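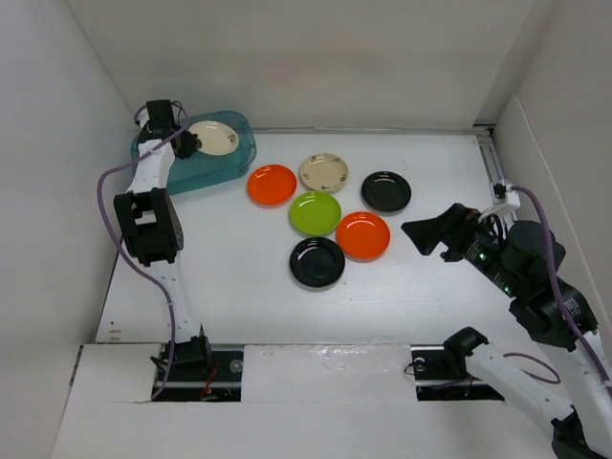 Small plates and a teal tub on the white tabletop.

The Lollen regional ran in February in the lower hall at Parisen, and I went for the full day to check the venue ahead of the trading card and video game brackets planned there later in the season. Doors opened at 8:30. Deck check for the card event was on the left, console registration on the right, with a single queue feeding both until staff split it.

The video game side had 100 player slots, all filled. Matches were doubles, best of three, and each round was given 90 minutes including team sheet review. Two rounds overran. Local wireless dropped several times in the middle rows, so judges moved the affected pairs to the wall tables, where the connection held. Anyone entering next time should update the console at home – the venue network is slow and the patch did not finish for several players before round one.

Team choices were conservative. Rain and sand made up most of what I saw at the top tables, with very little Trick Room. The final was rain against a slower bulky team and ended in 2 games.

The Jamorano booth was selling sleeves, binders and older booster stock at list price. A pack of 360 binder pockets was the only bundle offered. Lim had a demo station for its new tournament software, which prints pairings and posts them to a phone page at the same time. The phone page updated first in every round I checked.

The trade area was busy until mid-afternoon and then thinned out quickly. Power outlets are limited to the back row, so bring a charged battery pack. Parking behind the hall is free, but the gate closes at 9 p.m.

Brackets and team lists will go up on the results page once the organizers send them over.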